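Reading time: 3 min

What the simulator changed at Peveo

Peveo writes control software for home-service robots. Two years ago its test group in Wostville worked in a furnished apartment with one machine and a box of props. Most of that work now runs in rendered rooms. Doaa Morsy, who leads the group, was a floor technician before the change.

"My job was resetting," she said. "Put the box back, put the bowl back, log the start pose, press go. On a good day we got 100 trials. The rest was charging and carrying."

The group now schedules 2,000 trials overnight. Each one loads a room, places the objects, gives the robot a task and records the outcome. Staff come in to a list of failures sorted by type.

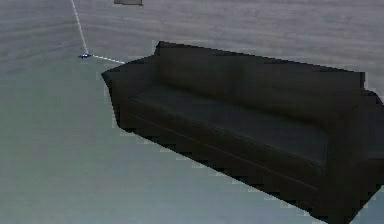 Morsy said the first month was harder than the physical work. The technicians knew how to look at a robot. They didn't know how to read a log, and the early logs were poor. A planner timeout and a missed object carried the same error code until March.

"We had people going through 800 failures by hand and finding four causes," she said. "You fix that by writing better codes, and the ones who wrote them were the technicians. They knew what the failures looked like on a real floor."

The rooms are kept plain on purpose. Low detail loads faster, and the navigation tests depend more on shapes and clearances than on surface finish. Small items on the floor are a standing problem at low resolution. An object a few pixels tall can drop out of detection between one step and the next.

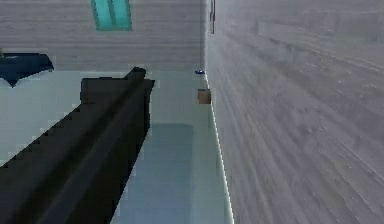
Yuk-lan Liu reviews the approach phase, the stretch between the robot choosing a target and the gripper closing. She works from the robot's own view and marks the step at which a run went wrong. Her quota was 600 clips a week. It was dropped after she showed that agreement between reviewers fell late in every shift.

"The quota came from the machine side," Liu said. "The simulator could produce that many, so somebody assumed we could watch that many. Now I pull a sample and write notes on it. The notes get used."

No one in the group was laid off. Two technicians moved to Clavar, the company's hardware partner, and one open post was never filled. Pay bands were redrawn. Morsy called the result fair for reviewers and less fair for the remaining floor staff, whose hours are now irregular.

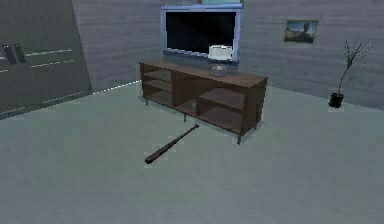 What still needs a real room

Contact. Liu doesn't trust simulated grasps on soft or loose items, and the group signs off nothing on those without a physical run. The apartment is booked one week in four.

"I miss the floor some days," Morsy said. "My back doesn't."

The next set of rooms comes from Ghoneim, a contractor, with narrower doorways and more clutter.

Contact the newsletter desk | © 2024 Peveo | Back to top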